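Handout 6: Looking after the hand-held grippers
Bench skills for robot work. Read before the lab, bring to the lab, try not to leave it in the lab.

Last term the course lost more hours to dirty pads and loose screws than to software, which hurt the feelings of everyone who likes software. So this session is about one tool, the Riltus hand-held gripper, and how to keep a pair of them fit for work.

1. Before you pick anything up

Wipe the inside of the housing. Check that the marker blocks sit square on their mounts and don't rock when you push them with a fingernail. Then hold something tall and thin in the jaws and look at it through the gripper's own camera. We use the yellow sponge brush, having tried pens (they roll) and chopsticks (they vanish around lunch). 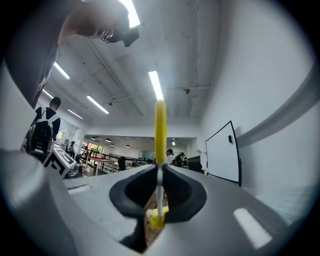
Ngubane would rather do the marker check last, on the grounds that you knock the blocks while wiping anyway. Fair enough. Do it twice, then.

The ceiling lights matter more than you'd like. A bright strip near the middle of the view can fool auto exposure, so lock the exposure before you start and write the setting on the Wirkach sheet. "Same as last time" is not a setting.

2. Grip check

Close slowly. Stop when the handle no longer turns under a light twist. Squeezing harder wears the pads and proves only that you have been to the gym.
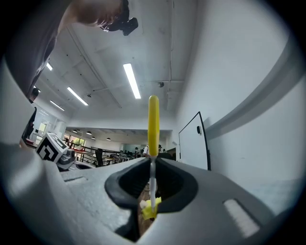 Lalar asked whether new pads need breaking in. They do: 100 slow closes on a scrap handle, then retighten both pad screws. Budget nearly 3000 closes for a set of pads after that, fewer if you drag them along the table.

3. The dip test

Hold the brush by its handle, lower the sponge head into the bowl, lift it out, put it down. Dull, and it finds most faults. A slack linkage shows up as a sponge that hits the rim, and so does a student who is talking.
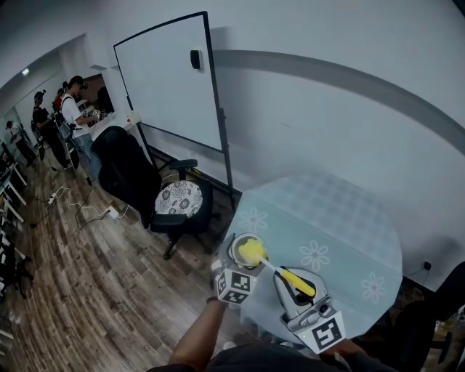
Reshma Mtshali
Room 406, 2 November 2018

Log each failed dip with the gripper's number and the hand that held it. Please don't fix things between dips without writing it down. In June I had a gripper that healed itself every afternoon, until I found the person with the screwdriver.

4. Working with two

Test left and right separately before running them together. For the handover, bring one gripper to the other and keep the receiving jaws open until the handle is well inside. Let go second, never first.
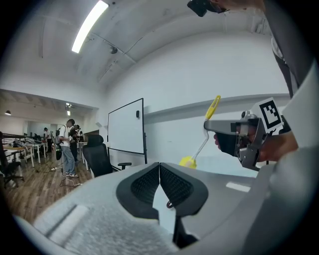

Can I swap pads between the left and right grippers?
Only as a full set, and zero the jaw width again afterward.

Spare screws are in the tin marked tea. The tea is somewhere else.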